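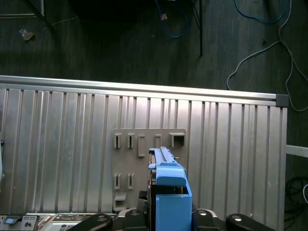

Dorin Văduva

Hello, and thanks for wandering over to the About page. I'm Dorin, I tune and mend pianos, and Meltdale Pianos is me, Kai Fröhlich on the bench three days a week, and a van that smells of felt and hide glue.

I didn't grow up in a musical house. We had one upright, a Gavrilă, bought by my grandmother from a school that was closing, and it had a bottom octave like a dropped tray of cutlery. I took the front off when I was eleven to see why. I got it back on again, mostly, and there was a screw left over that I kept in a matchbox for years. That was me done for, really. I trained at a factory workshop, spent a long cold spell regulating actions for other people, and then moved to Meltdale and put a card up in the post office window.

These days we look after 237 pianos between here and the coast. Most are ordinary family uprights having a tuning twice a year, plus a few school halls, two churches and a hotel bar where I have to be finished before the lunches start. We also restring, rebush keys, recover hammers and do full action rebuilds on anything that deserves it (and one or two that didn't, but the owners loved them!).
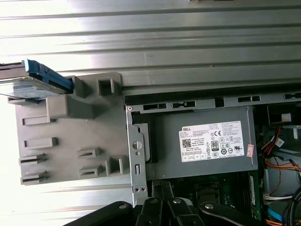

Drive bay, side off

The other half of what we do is self-playing pianos. I came to it sideways. A customer had an old floppy-disk player system that had given up, and she asked if I'd have a look while I was in there tuning. Well, I looked, and I got hooked. Kai came along soon after. He'd been repairing church organs and he is much more patient with a wiring loom than I'll ever be, so he does the solenoid rails and I do the parts with wood in them.

We fit two systems, the Brilik and the Satus, and we'll tell you quite cheerfully which one we'd put in your piano and which we wouldn't. The Brilik is lovely on quiet playing. The Satus is easier to live with if you've got teenagers who want to run it from their phones. Neither of them will cure a tired action, so if yours is worn we'll want to sort that first, and I'm afraid I do go on about it. A retrofit keeps your piano with us for 4 weeks as a rule,
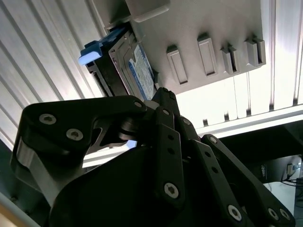 and we lend you a small upright in the meantime if you've a ground floor to put it on. It's nothing grand but it holds its tune, and one family liked it so much they tried to swap.

We've done 191 player jobs now, counting repairs. The oldest was a pneumatic one from before my grandmother was born, all rubber tubing and leather, and it took most of a winter.

Tunings can be booked by phone, best before nine in the morning when I'm still in the kitchen. If you live within 50 miles I'll come out to look at a piano you're thinking of buying, and I'd much sooner do that than meet it after you've paid for it. The workshop is open on Tuesday afternoons if you'd like to try both systems side by side. Bring some music, or just come and listen. In December we're usually full up with carol concerts, so do ring early for that one.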